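Tips from the bedding bench: getting software to cope with quilts

Monday, May 2, 2022

I promised a page of practical tips after the last one (on towels) brought in so many messages, so let's do the big soft stuff this time. Quilts, padded blankets, duvets, anything that puffs. I've been writing the planning and perception code for the Wivberg bedding project since last July, and I've got plenty of opinions about it, most of them learned by getting things wrong first!

Start with the bed, before you open a laptop. A plain sheet in one colour is the best friend your segmentation will ever have. I spent a fortnight tuning a model that kept muddling a stripy blanket with the stripy sheet under it, and a plain sheet did more for me than the whole fortnight. Prints on the quilt itself are fine, and I rather like them. Flowers give the tracker something to hang on to when the cloth folds over. Plain white quilts on plain white sheets I leave for the days when I'm feeling brave.

Don't tidy too much, though. My first set of recordings at Astville had beautifully bare beds, and the planner trained on them fell to bits the moment somebody left a jumper on the pillow. Leave clothes about, dark ones especially, because they look like shadows to a depth estimate and you want that trouble early. Slippers on the floor too.

Now, rolling or folding? For thin things, fold. For puffy things, roll, and have your planner roll as well. A fold asks the software to find two corners, and on a quilt the corners go and hide inside the padding. A roll only wants an edge and a direction. I keep three states in mine (flat, part rolled, rolled) and let everything else be a matter of how far along we are. I had eleven states at one point and couldn't remember what half of them meant.

Grip width is a terrible sign of success with bedding. With a mug you close the fingers, they stop, you've got the mug. With a quilt they squash and squash and you might be holding the lot or just a pinch of the cover. What works for me is a lift check: plan a small upward move straight after closing, then compare the outline before and after. If the outline hasn't changed much, open up and go again. It's a few lines of code and it's saved me more grief than anything clever.

A word on wide lenses, as I get asked. Yes, the walls bend. Leave them bent! I used to flatten every picture before it went into the model, and all I did was throw away the edges, where the rest of the bed usually is. Calibrate the lens properly, keep the numbers with the recording, and feed in the picture as it comes. Do mask out the black corners, mind, or you'll find your colour balance wandering off.

Windows are a nuisance. A bright one at the far end of a room will drag the exposure down and your dark clothes turn into one big blob. I lock the exposure on the sheet at the start of each run and let the window blow out. Nothing I need is ever in the window.

Naming files: put the room, the item and the run number in, in that order, and pad the numbers. Run 18 should sort before run 706 without you thinking about it. I once lost an evening at Paredes to a folder where it didn't, and the seed in my config was 1234 for every single run as well, so I couldn't tell them apart that way either. Change your seeds.

Replay before you retrain. When a run goes badly my fingers itch to start a new training job, and it's nearly always something duller, a clock that's drifted, say, or a gripper label matched to the wrong stream. I now play back 20 frames either side of the bad moment with the planned path drawn on top, kettle on, no typing allowed. If the path looks sensible and the hand is somewhere else, it's timing. If the path looks daft, then it's the planner and I can have my fun.

Last one. Teach it to stop. A quilt can be rolled for ever if you let it, and my early version did just that, nudging and tucking long after any reasonable person would've gone to lunch. I score the roll on how compact it looks from above and quit once two tries in a row make no difference. It won't win prizes at Varasmont, but it goes in the cupboard.

Pillows next, if I can face them. The pink floral quilt has had its turn for now.

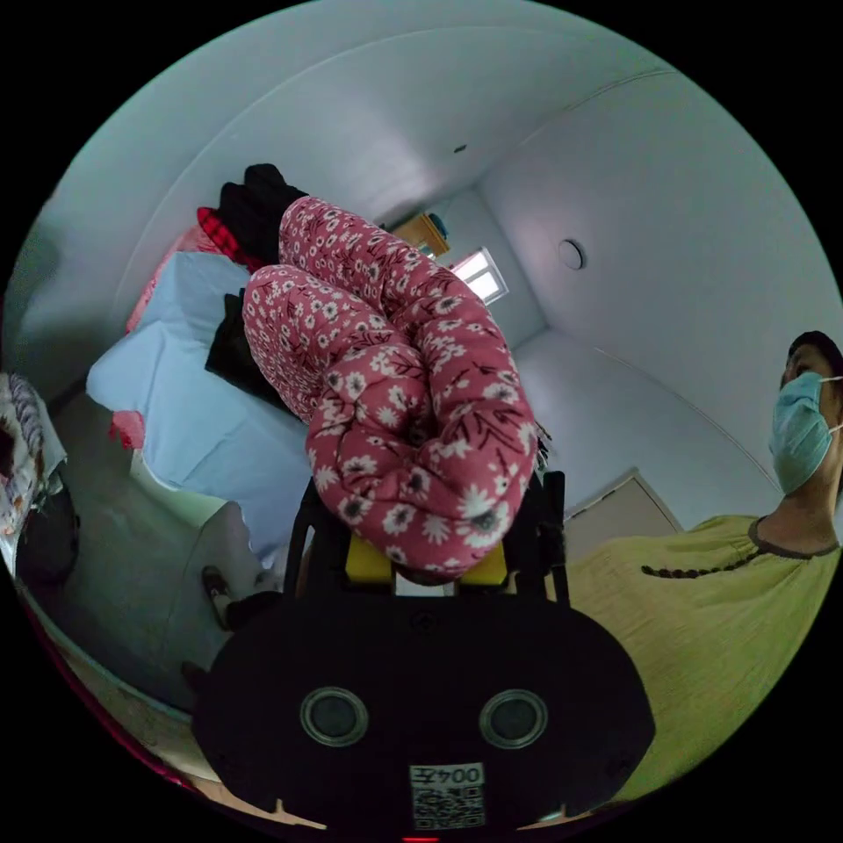 Your lift check caught me out with a really heavy duvet, as the middle stayed flat on the bed and the outline hardly moved even with a good grip. I've ended up comparing only the patch near the fingers and ignoring the rest, and it retries far less. Do you still use the whole outline for the big ones?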